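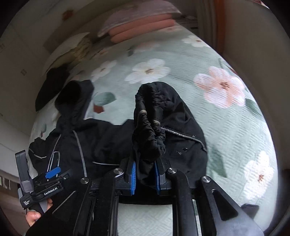
Kallia Bedding Support
Ticket: Quilted bedspread puckering along stitch lines after washing
Opened: 05/02/2020
Customer: Khadija Tawfik
Product: Zatness quilted bedspread, queen, cotton cover with polyester fill
Handled by: Malte Hollmann (support), Latifa Gaber (product care)
Status: Closed

Customer message
I've had the bedspread since February. It was flat and smooth when it came. I've washed it 8 times and now the fabric pulls in along the quilting, mostly on the two long sides. The middle is better but not great. I also think it got shorter. It used to reach the bottom of the mattress on both sides and now one side sits above it. I followed the label. Can this be fixed, or do I need a new one?

Malte Hollmann, first reply
Hello Khadija, thanks for writing in. Please send the following:
Washer type (top load or front load) and the cycle you use
Water temperature
Spin speed if your machine shows it
How you dry it, and the heat setting
Detergent, and any fabric softener
Width and length of the bedspread now, laid flat and not stretched

Customer reply
Front load, cotton cycle, warm. Spin is whatever the machine picks. Tumble dry on medium until it's done, usually two runs as the corners stay damp. Kettani liquid detergent, one cap, plus softener. It measures 88 inches by 90 inches. I don't have the packaging anymore so I can't say what it should be.

Malte Hollmann
The queen size is sold as 90 by 92, so you have lost two inches each way. The care sheet allows up to three percent for a cotton cover, and your figures are inside that. I've passed the puckering to Latifa, as it could be the thread or the drying.

Internal note, Latifa Gaber
Checked the batch. 2,854 pieces shipped, over 390 of them queen size in this color. Two other tickets mention puckering, both tumble dried on medium or higher. No thread change on this batch according to Iman Shawky at the Bimudico warehouse. I don't think it's a sewing fault. The cover shrinks a little, the fill doesn't, and medium heat for two full runs makes the difference show.

Latifa Gaber to customer
Please try this before we talk about a replacement.

1. Wash on the gentle cycle, cold, lowest spin. Half a cap of detergent. Leave out the softener.
2. Add a second rinse. Leftover detergent makes the cover stiff.
3. Take it out right away and shake it from the short ends.
4. Lay it over a rack or a spare bed. Smooth it by hand from the center toward the long sides, one row of quilting at a time.
5. Turn it over after a few hours. If you have to use the dryer, use low heat for 20 minutes at the end and no more. 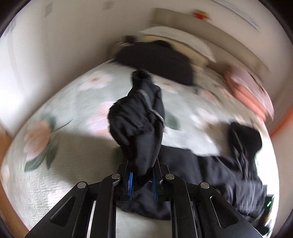

The stitch lines need one more check while the bedspread is still slightly damp. Start at a corner and work down the long side, looking for rows that stay tight after smoothing. On any tight row, take up a small bunch of fabric, the same kind of pinch as the cloth caught between the two blue pads, and let go of it. If the cover settles back, the row will relax as it dries. If it stays drawn in, look for a knot or a looped thread on the back – please don't cut it, just mark the spot with a safety pin and let us know.

Customer reply
Did all of it. The middle is flat now and the left side is a lot better. The right side still has two rows that look tight. I found a looped thread on one of them and pinned it. Size is the same, which I guess I have to live with.

Latifa Gaber
Thank you. The looped thread is ours to fix. You can post the bedspread to our repair desk, prepaid label attached, or keep it and take a partial refund.

Customer reply
I'll take the refund. It looks fine with the pillows on it.

Malte Hollmann
Refund approved and sent to the original card. Care sheet request forwarded to Driss Chraibi: change "tumble dry medium" to "tumble dry low" on all Zatness quilted items. Closing this ticket. Reply to the last email to reopen it.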